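From: Akinyi Lema
To: Vachon court news list
Date: August 18, 2021
Subject: Re: Bidero sentencing, who can go?

Darnell Park wrote:

> The judge moved the Bidero sentencing to 16 at the Munmont courthouse, room 84. Can someone from the list sit in and send notes? I only need the number of months and what the defense asked for.

Hello Darnell, hello all,

I can go. I will take the early bus and send my notes the same evening.
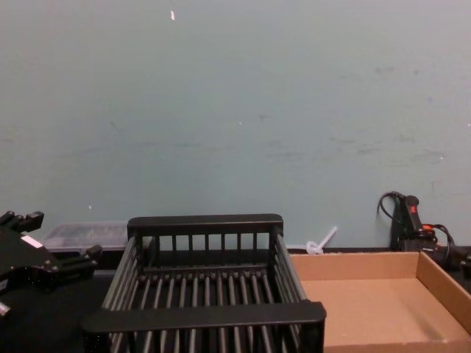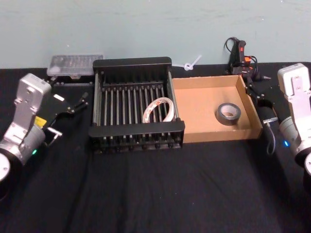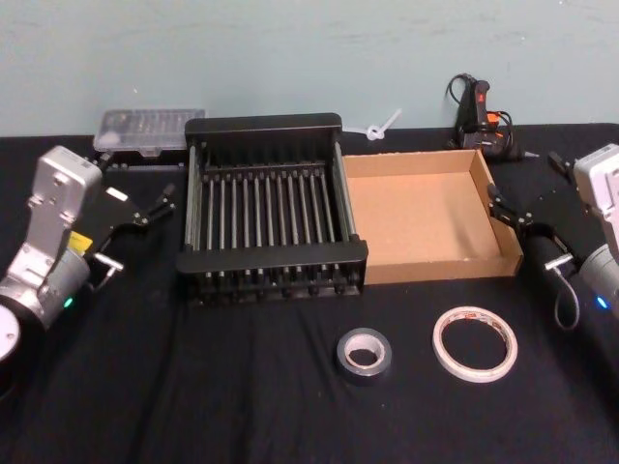
About the hearing, I read the plea agreement again last night. Mr. Bidero admitted in February that he sold the pills to two coworkers at Zekon, and the other charges were dropped. The prosecutor asks for 80 months, and the defense has not put its number in writing. Room 84 is the small one, with a long bench and a plain wall with scuffs on it, very much like the wall in the pictures, so please do not expect that I can sit far from the families. I will not speak to them before the judge has finished - I think this is correct also for the others who write for us.

One question about the fine. The agreement says $1,000, but your last summary had no fine in it. Did the court remove it, or was it forgotten? If you have the newer paper, please send it to me before I leave.

Phones must be off in the room, so I will write by hand.

Best regards,
Akinyi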